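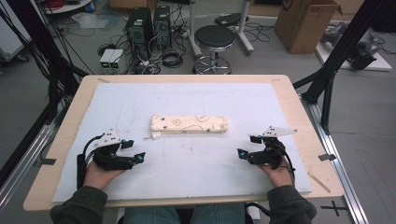

Handheld grippers, the pair, over the foam board.

ekarras_f
Anyone else running the Pistska set? Paid 800 for the two grippers with camera modules. Holding them is fine for short takes. After an hour my wrists complain.

jteuber
Ours are at 1,057 takes. No broken fingers. Cables are the weak point - tie them to your table rail.

laitinen_e
I'd skip it. The Nendlow kit tracks better and the fingertips don't wear as fast.

jteuber
Wear on what? We mostly pick up foam and light sticks. The cyan tips still look new.

laitinen_e
Metal parts. So maybe not a fair comparison. Still think 800 is high for what you get.

ekarras_f
Is Nendlow still taking orders? Their page only has the spare tips.

ospanos
They are, by email. I was quoted 2,062 for a pair, shipping extra.

ekarras_f
OK, that's out of my budget. Keeping the Pistska ones and ordering longer cables.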